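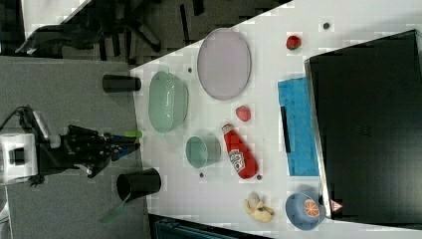
Setting a table for children begins well before anyone sits down, and I like to spend our first practical hour in the Vorley room on nothing else. We use the play kitchen pieces for this, because a dropped bowl is then no great sorrow and everyone can have a go! Start by looking at what has come out of the box and how it has landed. A cup lying on its side next to a bowl tells a child very little, and the two black cups are a good place to begin: stand them up, mouths to the ceiling, and already the table looks more like a meal. Next comes the pale lavender plate, which wants a spot with some room around it, and then the green bowl.

Food comes after dishes. The banana bunch, the strawberries and the orange slice can share one bowl or be handed out – I leave that to the group, and the talk that follows is usually worth having. The ketchup goes in the middle, where short arms can get at it.

For your written work (code 2551 on the Iltach course list), plan a table for 2 children and say in which order you would lay it, 200 words at most. The session itself runs 60 minutes, with clearing away included, so please don't drift off early. Those of you placed at Brurnau will find their shelves lower than ours, and the Baidoo reading on mealtimes goes nicely with this part. Bring it along in March, when we come to washing up.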